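4. Setting up the front desk

By now your Skeser locks are on the doors and the batteries are in, and the fun part starts! In this section you'll connect the card encoder, make your master cards, cut your first guest cards and get the desk ready for an actual arrival. Set aside a quiet morning for it if you can. If you haven't given every lock its room number yet, go back to Section 3 and finish that first.

4.1 Before you start

You will need:
The Pekby encoder and its USB cable
The desk computer, with Swai Desk installed and signed in as Owner
The blue set-up card from the lock carton
Your box of guest cards (the starter box holds 450)
A fine permanent marker

Note: The set-up card opens nothing. It only introduces the encoder to your property, and you'll want it again if you ever replace the encoder, so put it somewhere you'll find it in three years.

4.2 Connecting the encoder

1. Close Swai Desk if it's open.
2. Plug the encoder straight into the computer. Hubs and monitor ports often don't supply enough power.
3. Wait for the light to go from amber to steady green.
4. Open Swai Desk and go to Property, then Encoder.
5. Click Find. "Pekby" appears in the list with a serial number next to it.
6. Lay the set-up card flat on the encoder and click Pair. Leave the card alone until you hear two short beeps.

That's the whole pairing job! If you hear one long beep instead, the card was lifted too soon. Click Pair again and repeat step 6 as often as you like, you can't do any harm.

CAUTION: Keep the encoder away from the card payment terminal and from phones on charge. They can interfere with writing, and the cards that come out look perfectly fine until a guest is standing in the hallway with a suitcase.

4.3 Making master cards

A master card opens every door on the property, so make 2 and stop there. One lives with you and one goes in the safe.

1. Go to Cards, then New, then Master.
2. Type the name of the person who will carry it.
3. Lay a blank white card on the encoder and click Write.
4. Write the letter M on the back with the marker. Please don't write the property name.
5. Try the card on the door nearest the desk and then on the door farthest away.
6. Repeat for the second card.

CAUTION: If a master card goes missing, go to Cards, then Master, then Cancel All, and visit every lock with the new master. Do it the same day.

4.4 Choosing a guest card design

We love this part. Swai Desk doesn't mind what's printed on the card, and guests notice a nice one far more than you'd expect (they also take them home, so order extra). The starter box comes in plain white, but you can reorder in any of the seasonal designs or send us your own artwork. Plenty of properties change over in October and keep the fall cards going until the first snow. 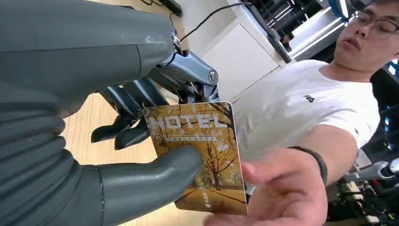 Guest card, autumn design with tree-lined path.

If you send your own artwork:

Leave the room number off. Always!
Keep small lettering well inside the edge, where the trimming won't catch it.
Send the file at least 20 working days before you want the cards on the desk.

Note: Printed and plain cards can be used side by side. Some owners keep plain cards for staff and printed ones for guests, and it makes sorting the returns bowl wonderfully quick.

4.5 Cutting a guest card

1. On the Arrivals screen, click the guest's name.
2. Check the room and the checkout time. The time defaults to 11:00 a.m. and you can change it for one guest without touching the others.
3. Choose how many cards to cut. For a second card in the same room, always use Add Copy. New Card will shut out the first one.
4. Lay a card on the encoder, click Write and wait for the two beeps.
5. Slip the card into its paper sleeve and write the room number on the sleeve.

At the door, the guest holds the card against the reader until the light turns green, then turns the handle. Tell people to hold it still for a moment. Nearly everyone swipes the first time, and a swipe won't be read.

Returned cards can be written again straight away with no need to erase them. We have rewritten test cards over 400 times and they still behave beautifully. Wipe them with a soft damp cloth between guests, and don't use bleach on printed cards.

4.6 Setting up the cash drawer

Skip ahead to 4.7 if you don't take cash. If you do, the drawer screen is a small thing that will make your evenings so much nicer, and it takes a few minutes to switch on.

1. Go to Money, then Drawer, then Turn On.
2. Count your starting float and enter it under Opening Amount.
3. Sort the bills by value before your first shift, one value to a compartment, in the same order as they appear on the screen.
4. Choose who may open the drawer without a sale. We suggest Owner only to begin with.

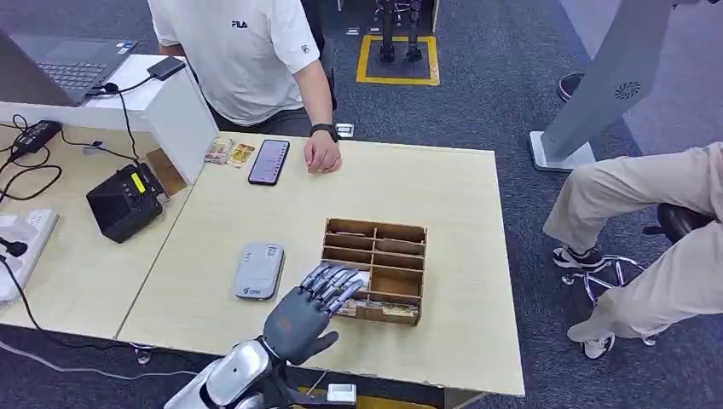
Enter each cash payment as you take it, including the little ones like a late breakfast or a bag of laundry. At the end of the shift, click Close Drawer and type in what you've counted. Swai Desk will show the difference, if there is one, next to the name of whoever was signed in. Small differences can be carried over with a note. The note can't be edited later, so read it through before you click Save.

Note: Key card deposits belong under Deposits Held and shouldn't be rung up as sales. When the card comes back, click Return Deposit on the guest's page and the drawer total adjusts by itself.

4.7 Try a pretend arrival

Do this with another person if there's anyone to hand. Musyoka Laizer, who wrote most of this guide, used a guest called Mr. Murley for every test, and he's still in the demo data if you'd like to borrow him.

1. Check Mr. Murley in to any free room for one night.
2. Cut one card, then a copy.
3. Walk to the room and open the door with each card.
4. Back at the desk, check him out.
5. Cut a new card for the same room and open the door with it.
6. Now try his old cards. The light should turn red.

If an old card still opens the door, the clock in that lock is wrong. See 3.6, Setting the lock clock, then run the test again from step 1.

Once the red light comes up, you're ready for real guests! Section 5 covers group bookings, early arrivals and moving a guest to another room partway through a stay.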